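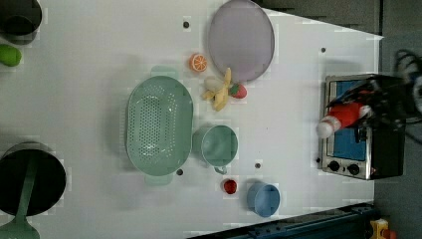
**gearlash** wrote:
> Anybody can make an arm pick up a toy on a table. I want to know whether the Clutumby open day is worth the drive for people who do this for a living. Last one I went to was two hours of slides and a sandwich.

Fair question. I went on 4th January and stayed until they closed. There were slides, but only at the start and you could skip them. The rest of it was in the Sugiyama hall, where Lanoritz had the arms running and you could stand at the rail as long as you wanted.

The table I spent the most time at was the kitchen one. Toy food, a mint-green colander and mug, a pot with a ladle, a small toaster oven near the edge. When I took the photo the gripper had the red and white bottle, sideways, right over the oven. The job was clearing the table one object at a time, and they let visitors move things between runs. That was the good part. People put stuff in awkward spots and the staff left it there.

They also handed out a sheet with their totals. 1,462 attempts logged on that task since May. It did not say how many were successes, and I asked twice.

---

**shim_stock**

I was there in the morning, so probably before you. Same table. What I noticed was how slow it was. I don't mind slow, but the guy next to me had brought two kids and they were gone after one pick.

The mug on its side gave it trouble on the runs I watched. It would go for the handle, back off, go again. The banana it got every time.

---

**gearlash**

1,462 with no success rate is exactly what I'm talking about. If the number was good it would be on the sheet.

---

**north_bay_controls**

I don't agree with that. I've run demo days. You print the sheet a week ahead and somebody in the front office cuts whatever might need a footnote. I wouldn't read anything into it.

I would rather hear about the cabling. There's a pile of black cable up by the arm in that photo. Did they talk about strain relief at all? That is what dies first in my shop.

---

**gearlash**

You can leave it off for any reason you like. I still can't buy an arm based on an attempt count.

---

**OP (lintel)**

@north_bay_controls -- I asked. The answer was that the demo rigs get re-cabled whenever they change grippers, so nobody dresses them properly. On the floor units they run everything through a sleeve. They had one floor unit in the back of the hall with the cover off and you could look inside. It was a lot neater.

@shim_stock -- same thing with the mug in the afternoon, except I saw it get one by the rim. The tech said the handle was what the operators had gone for when they recorded the training runs, so that's what it goes for. They're adding more runs with the mug in different positions.

---

**dull_endmill**

Is this the Muda software or something new? Their page says Muda but the screenshots are all from the old version.

---

**OP (lintel)**

Muda, the new build. The old one was on a laptop in the corner for comparison. You could try the interface yourself. I taught it a pick in 10 minutes and it was a bad pick, but that was me.

---

**dull_endmill**

OK, that's more than I expected. Did they say anything about pricing?

---

**OP (lintel)**

No. There's a form. You fill it in and they call you.

---

**shim_stock**

They called me already. No price on the phone either. They want to do a site visit first.

---

**north_bay_controls**

That part I will agree with gearlash on. If you want me to stand at a rail for an afternoon you can tell me what the thing costs.

How was parking?

---

**OP (lintel)**

Bad. The lot by the hall was full when I got there. There's a gravel one past the loading docks, use that. It's marked for trucks but it was a Saturday and they were waving cars in.

---

**gearlash**

So is it worth the drive or not?

---

**OP (lintel)**

From where you are, I'd say yes if you bring your own part. They said visitors can do that next time, anything up to 1,000 grams, as long as it isn't sharp. Next one is in May. I'm going to bring one of our valve bodies and put it down on the table the way it comes off our belt.

---

**gearlash**

All right. If they'll run my part I'll go. I'll post what happens, including how many tries it takes.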